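Taped grid on the work surface: when do you redo it?

mandeck_ops
Our written rule at Mandeck says the paper and tape get replaced every 50 sessions. Dehua Cheng wants to drop the number and go by condition. What do others do?

Seraina G
Condition. A count says nothing about how hard the surface was used. We had one torn up after 12.

e_ruchti
Disagree. "Condition" means everybody keeps going until somebody complains. With a number you can audit it. We log ours, last one was session 3,184, and I can tell you which sheet was down for it.

Seraina G
You can audit a checklist too. Ours has two lines: no lifted tape ends, no breaks in a line. Fail either and the arms stay parked until it's fixed.

mandeck_ops
Two-arm cell, kraft paper, blue painter's tape. A tape end has curled up near the lower center and the line across the middle has gaps. By our count it still has sessions left.
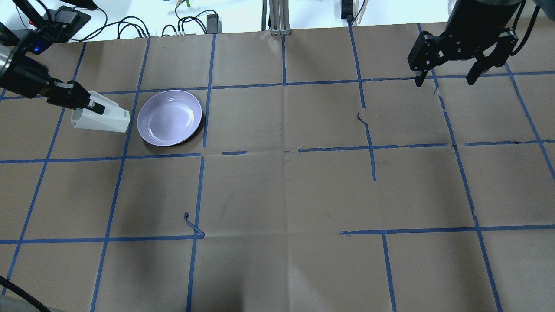 Does the tape have to be re-measured if only one strip is replaced?

Measure the new strip against its two neighbors and write it in the log. A full re-measure is only needed when the paper itself is changed or shifted.

e_ruchti
OK, I'd fail that one for the curl. I'd still keep the 50 as an upper limit.

hgasser
We do both at Haltex, whichever comes first. Also put cable routing on the same check. Cables over the paper edge can drag it.

Seraina G
Fine with both, as long as the number never overrules the checklist.

mandeck_ops
Dehua is rewriting it that way. Cable line goes in too.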